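4.2 Filling and carbonating the keg

Read section 3 (Cleaning) before you start. The Cesel keg must be rinsed and drained, and your beer must be finished fermenting.

1. Chill the beer to 40 degrees F. Cold beer takes up gas faster than warm beer.

2. Open the relief valve on the keg lid and let out any pressure. Lift the lid and set it on a clean towel.
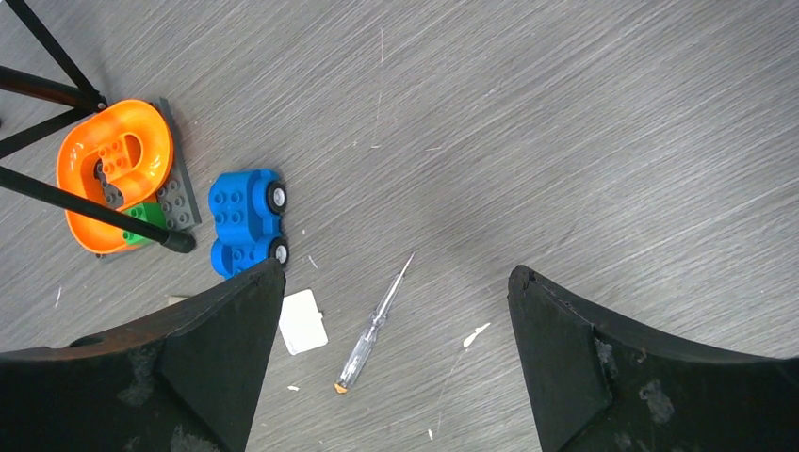
3. Run the transfer hose to the bottom of the keg. Fill slowly to the line stamped inside the wall. Do not fill past the line.

4. Wipe the lid gasket with a thin film of food-grade grease, seat the lid, and close the clamp.

CAUTION: Never connect gas to a keg with a cracked gasket or a bent clamp. Order gasket kit 696 from Skillier.

5. Connect the Gumar regulator to the gas post (marked IN). Set it to 12 psi.
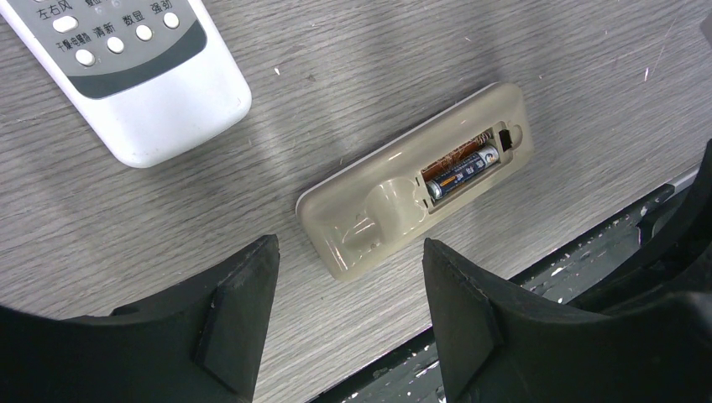 Remote control, button panel.

6. Pull the relief valve three times, one second each, to push out the air.

7. Brush soapy water over the lid and both posts. If bubbles form, shut off the gas, vent the keg, and reseat the part.
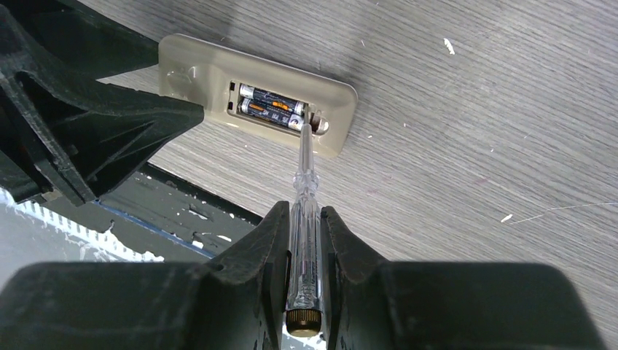

8. Leave the keg on gas in the refrigerator for about 21 days for lagers. Ales are usually ready in half that time.

9. Pour a small glass and taste. Throw out the first pour if it is cloudy.

Note: The Appiah tap sold before November has a shorter shank. Use the thin washer with it.

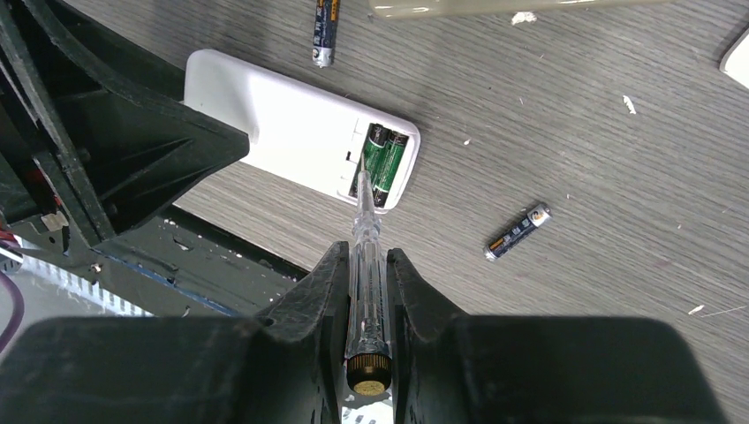 Can I carbonate with sugar and skip the gas?
Use one-third cup of corn sugar, dissolved in boiled water, for a full keg. Keep it at room temperature for two weeks, then chill. You will still need gas to serve.

Text by Hortensia Sosa. Revised May 2021.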